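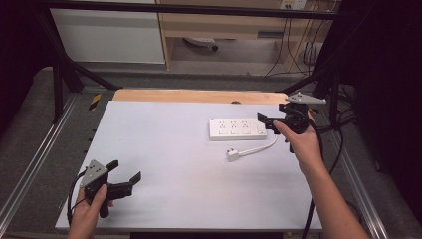

Jaswood asks Guvdale to set clear rules for loading bays

GUVDALE, February – The residents' association of Jaswood has today asked the city of Guvdale to write down clear rules for loading bays in the old market streets. The present traffic code gives a fine for stopping in a bay, but it does not say how long a bay must be, how it must be marked, or at what hours it is reserved for deliveries.

In a street survey finished this winter, members of the association found 17 bays between Plikia Square and the Ó Briain bridge. Two of them have no sign at all, and two others are painted across a pedestrian crossing. Delivery vans often wait on the sidewalk, and people with strollers or wheelchairs must go down into the traffic.

"Drivers receive a ticket of 55 in a place where even the officer cannot show them the border of the bay," said A-yeong Bang, speaker of the association. "We do not ask for fewer fines. We ask that the rule is complete – the driver, the shopkeeper and the person on foot should all be able to read it."

The association proposes a standard sign, a minimum length for each bay and a free passage on every sidewalk. The proposal was handed to the city traffic office this morning. Copies are available at the Jaswood reading room until 6 p.m.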